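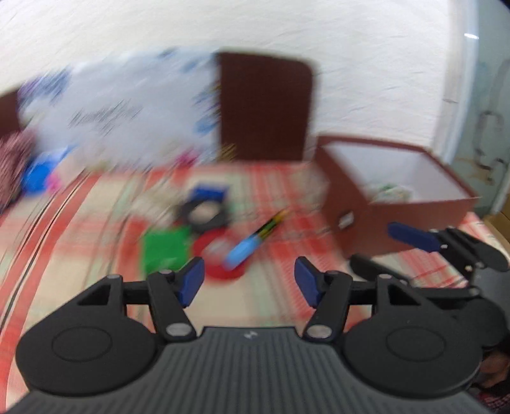
小桌上的胶带、笔、零碎，收进一个敞口盒子，先放什么？

先放胶带这类圈状的，平着贴盒底，笔最后插边上。

赶时间的看到这里就够了。下面是细的，想到哪写到哪。

## 说的是哪种桌子

靠墙，铺格子布，什么都往上搁。胶带、笔、小方块、袋子，靠墙再立块板。不脏，就是乱。要用的时候手一扒拉，笔滚了，胶带跟着滚。

我家这张红白浅绿格子的布，用了好几年。花布有个毛病：小东西放上去看不见。深色桌面上一眼就能找到的浅绿小块，格子布上得凑近了找。所以收的时候别光用眼睛，手掌贴着布扫一遍，扫到硬的就捡。

做一次大概30多分钟，头一回慢。我一般二月做一次大的，平时晚上九点以后顺手收收，几分钟的事，不算。

## 要准备的

- 一个敞口盒子。纸的、木的都行，里面浅色最好，深色盒底找东西费眼
- 一块抹布，拧干点
- 一张废纸，试笔用
- 一个袋子装垃圾。别用桌上那个大袋子，后面说为什么
- 标签，没有就撕一截纸胶带写字

标签我用Otberg的那种窄条，撕下来不留胶。Tallovex的便宜，黏得太死，夏天揭下来一层白毛，擦半天。家里有什么用什么，不用专门买。

盒子别太大！！真的。大了就变成另一张乱桌子，还是立体的。我之前有个Ledesma的收纳箱，深，东西掉进去等于没有，现在装冬天的围巾。

## 第一步：盒子先别动，桌上先分

很多人上来就往盒里扔。扔完还得倒出来。

先在桌上推，推成几堆：

- 圈的。胶带，红的黑的不管，凡是中间有洞的
- 长的。笔、尺子、细棍
- 方的块的。橡皮、海绵、小积木那类
- 软的。布头、皮筋、袋子
- 不知道是什么的

最后一堆允许存在，别跟它较劲。先推开，最后再看。

推的时候用手背或者小臂，一片一片推，快。不用一个一个拿。布要是跟着跑，另一只手按住布角。

桌子中间先空出来。比如红胶带和笔一块儿躺在当中，就往自己这边带，一块儿带过来再分。中间空了，后面什么都好办，盒子也有地方搁。

## 第二步：试笔

废纸拿来。每支笔画一个圈，画得出来的留，画不出来的再画一个，还不行就进垃圾袋。不要“过两天说不定又好了”。不会的。

笔帽对上。蓝帽配蓝帽，配不上的单独放一边，收完还没配上就扔。没帽的水笔也扔，干的很快，留着漏一盒子。

花杆的笔（黄黑条那种）我会优先留，没别的，好找。纯黑的笔掉在黑胶带旁边，你就找吧。

圆杆的笔试完别放桌上，直接捏手里，或者塞进最近的杯子。放下就滚，滚到墙根底下又得弯腰。

## 第三步：胶带找头

收胶带之前把头找出来，折一个小角。这一步最多人省，省了以后每次用都骂自己。

找头的办法：指甲横着，顺一个方向慢慢刮一圈，卡住的地方就是。刮一圈没有，反方向再来一圈。透明的最难，拿到窗口斜着看，或者铅笔在侧面轻轻蹭，蹭上灰的那条线就是头。

侧面沾毛的，用抹布湿的一角擦一下，晾一会儿再收。不晾就摞，第二天粘一块儿了。

只剩一点点的卷，不值得占地方，缠到笔杆上或者旧卡片上，空芯扔掉。卡片上缠胶带要绷紧，松了起泡。

Crisóforo Ibarra跟我讲他是用Flullow的小夹子夹住胶带头，不折角。我试了，好用是好用，夹子丢得比胶带还快。随便你们。

## 第四步：擦桌子，抖布

东西都在边上，这时候擦最合适。

布能揭就揭，拿到外面抖。揭不了（边上立着板、压着袋子，懒得挪）就用胶带反着绕手上，黏面朝外，按着粘一遍。碎屑、线头、笔芯渣，都能上来。红格子上的线头特别会藏，斜着看。

圆珠笔道子：酒精棉点一下，按住，别搓。搓了就一片。先在布角试颜色掉不掉。

布铺回去的时候，桌沿两边垂下来的长短看一眼，差不多就行了。不用拉尺子。

## 第五步：入盒

顺序：

1. 圈的，平放，贴底，靠一个角
2. 方的块的，填圈旁边的空
3. 软的卷起来，塞缝
4. 长的，沿盒子的一边立着或者斜着插

为什么胶带平放？立着会滚，盒子一挪就咣当。平着摞，大的在下小的在上，小的还能套在大的中间，省地方。

方的那些，浅色的放靠前的角上。前角是手最先碰到的地方，常用的、轻的、小的，都往那儿放。

海绵要确定是干的。潮的单独晾，别进盒。进了盒旁边的纸东西全完。

笔要是太长，高出盒沿，没关系，露着更好拿。但别让它横着架在盒口上，一碰就飞出来。

装到什么程度算满？手伸进去还能转一圈，就是满了。再多就不装，另找地方。塞到和盒沿平的，第二天你就会开始往桌上放，一切白干。

## 第六步：标签贴哪

贴前面，朝自己。贴盖子上没用，敞口的哪来的盖子。贴侧面也没用，盒子旁边总会挨着东西。

写什么：写“胶带 笔”。就这样。别写“文具杂物综合”，这种名字的盒子最后什么都有，连电池都有。

字写大一点。纸胶带上用油性笔，水笔一抹就花。

## 靠墙的那些

桌子后沿，单独说一下，这里最容易忘。

**立着的板。** 高的板靠墙立，底边要离墙一点，不能直上直下，不然一碰就往前扑。底下垫块防滑的，旧鼠标垫剪一条就行。墙面要是糙的，板的上角后面贴点软的，不然磨墙也磨板。圆角的稍微好点，方角的一定要贴。

板放桌上还是放地上？桌子够深就放桌上，当个挡板，后面的东西掉不下去。桌子浅就放地上，别犹豫。

**大袋子。** 立着的大袋子，看着占地方，其实最占的是视线，后面藏什么都不知道。先把袋子拎起来，后面和底下看一眼，再决定它放哪。我不让大家拿它装垃圾就是这个：袋子里八成还有东西，混进垃圾一块儿扔了，哭都来不及。我扔过一副眼镜。

袋子里要是空的，折起来，跟软的放一起。不空的，口朝里折两下，靠桌腿放地上。

**后沿的小东西。** 蓝的粉的一小颗一小颗那种，贴着墙根一排。用尺子从一头往另一头刮，刮到桌边，手在下面接着。别一个个捏，又慢又容易推到缝里去。

## 不知道是什么的那堆

回来看它。

拿起来，三秒钟说得出用在哪，就归进去。说不出来，放进一个小信封，信封外面写个月份，比如“二月”。塞盒子最底下。下次大收拾的时候没人找过，扔。

Nayeli Tovar的版本比我狠，她不要信封，当场就扔。她家螺丝老是缺。我还是用信封。

说不出来但看着像某样东西零件的（有卡扣、有螺纹），多留一轮。

## 几个常见的问题

**盒子放桌上占地方，能放柜子里吗**

能，但你要保证拿得出来。我放过柜子，结果胶带用完就搁桌上，懒得开柜门。现在放桌子右边，顺手。左撇子放左边。

**要不要买分隔板**

先不买。用一周再说。硬纸板剪一条，折成L形卡进去，够了。我那个盒子106块，贵在里面光滑好擦，分隔是自己剪的，没花钱。

**家里有小孩，小块的东西老被拿走**

小块的另装，放高处。盒子里只留胶带和带帽的笔。刀片剪刀本来就不该在这个盒子里，上面一直没提就是这个意思，另外收。

**胶带越放越黄、发黏**

离窗户远点，离暖气远点。已经黏手的别救，扔。发黄但不黏手的还能封封箱子，别往墙上贴。

**收完没两天又乱**

正常。看看乱的是哪一类。总是笔乱，就是笔的位置不对，换一边插。总是胶带乱，就是摞太高了，拿下面的要搬上面的，谁都嫌烦，拿出来几卷另放。

**两个人共用一张桌怎么办**

各一个盒子，别共用。颜色不一样最好。公用的胶带放中间，谁用完谁放回去，这句说了等于没说，但还是要说。

## 平时怎么保持

睡前看一眼桌面。只做2件事：圈的回盒，笔回盒。别的可以不管。布歪了也不管。

盒子满了不要换大盒子，先往外拿。拿不出来的，重新从试笔那步开始。

每7天倒一次盒底的渣。把上面的端出来，盒子倒扣拍两下，擦一把，放回去。浅色的里子容易显脏，湿抹布带一点洗洁精，擦完敞着晾干再装东西。纸盒不能这样，用干的刷子。

盒子外面那层棕色的不用管，干布一抹。有贴纸或者小拉手的地方轻点，别抠。

## 临时来人，只有五分钟

那就别分了。胶带全进盒，笔全进盒，其余的捧进一个空袋子，放到卧室。桌布拉平。袋子当晚一定要倒出来！不倒的话它就变成新的大袋子，以后立在墙边，你也不知道里面是什么。

先写这些。防滑垫怎么剪下回补，要带图的话得等我把那张旧鼠标垫找出来在说。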